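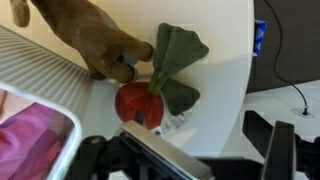
The plush vegetable has become a respectable present, and I have trouble working out who it's for. At a gift fair in Killside this July I passed 9 stands selling them, from peas in zippered pods to an eggplant the size of a bolster. All of them used the word "heirloom" somewhere, which is a lot to ask of stuffing. Take the radish. It has a red body with a few creases in it, a short green stem and two leaves, one bigger than the other, and down near the bottom there's still a crumpled little plastic tag. Small children want to chew that kind of thing. Adults leave it on, I suspect, in case they want their money back.

The sales pitch is that a child who cuddles a radish will later eat one. Motix, which sells a boxed set called the Stirkska Garden, prints a version of this on the lid. I asked at the stand where the idea came from and was handed a catalog. The catalog ran to 109 pages and had a great deal to say about color. My own household owned a plush carrot for years. It was loved, it went through the wash until the top came off, and the real ones still came home in the lunch bag.

What the makers get right is the leaves. Any round red cushion could be a tomato or a clown's nose, and it's the greenery that settles the matter. Cheap versions skimp there, with a single flap glued on top. Better ones fold and seam the fabric so the leaf has points and some shape to it. Šimko, a smaller label at the far end of the hall, had put real work into its tops and then priced a turnip as if it had been dug by hand.

I'm less sure about the plush hands that turn up on the same shelves, brown and fuzzy with fat stuffed fingers. Set one beside a radish and you have the start of a puppet show, or at least a harvest. Set it beside nothing and you have a hand on the floor at two in the morning.

The Motix set has a list price of 840 crowns. A bunch of radishes costs a good deal less, and you can grow your own from a packet of 300 seeds, most of which will come up whether or not anyone has hugged them.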